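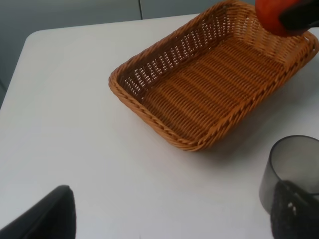 Fruit-to-basket exercise, wrist camera view.

4. Your first pick and place

Okay, you've got the arm bolted down and the Limel software talking to it, so let's move some fruit! I wrote this section after setting up the Vomar kit three times on three different tables, and the order below is the one that gave me the least grief.

Before you start, put the e-stop where your free hand can reach it. Mine sits by the keyboard.

4.1 Lay out the table

1. Set the basket down first, inside the reach area you marked in section 3. Leave it empty.
2. Stand the cup near the basket, but leave enough open table between them for the fingers to open all the way. I like 270 mm if you have the room.
3. Keep the rest of the fruit out of the box until you've done a dry run with one piece. (I know, I know, I dumped it all out too.)

Note: The cup isn't used in this exercise. It's there for the camera to learn to ignore, and section 5 is where you'll pick it up.

4.2 Check the wrist view

4. Open the Camera tab and choose Wrist. Both fingertips should show in the bottom corners. If you only get one, the camera mount has twisted, so go back to 2.6 and square it up before you do anything else.
5. Set the exposure to Auto and wait for the picture to settle. A plain white table can look pretty gray for a moment. Leave it alone and it'll sort itself out.

CAUTION: Never loosen the camera mount with the motors powered. The arm can sag when you lean on it.

4.3 Teach the grasp

6. Click Teach and guide the gripper down over the apple. Go slow for the last bit, since the fingers need to come right down to table level.
7. Set the closing force to 300 on the slider. The slider goes all the way to 1,000, and you really don't want that for fruit, real or fake.
8. Press Close, then Save Pose.
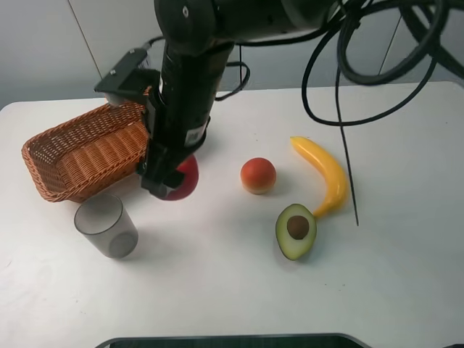

9. Before you lift, check your cables. You want enough slack for the arm to swing over the basket, with no loop hanging low enough to snag on a piece of fruit. Rattana Yimyam at Onsri talked me into doing this check every single time, and I'm glad she did.
10. Press Lift, guide the arm over the basket, and lower the fruit until it's below the rim. Save that pose too.
11. Press Open, then Home.

Now run the whole thing at the slowest speed with your hand on the e-stop. If that goes well, bump the speed up one notch and try again.

Note: If the fingers clip the rim of the basket, raise the travel height in Settings > Motion and save. You don't have to teach the grasp over again, only the drop pose.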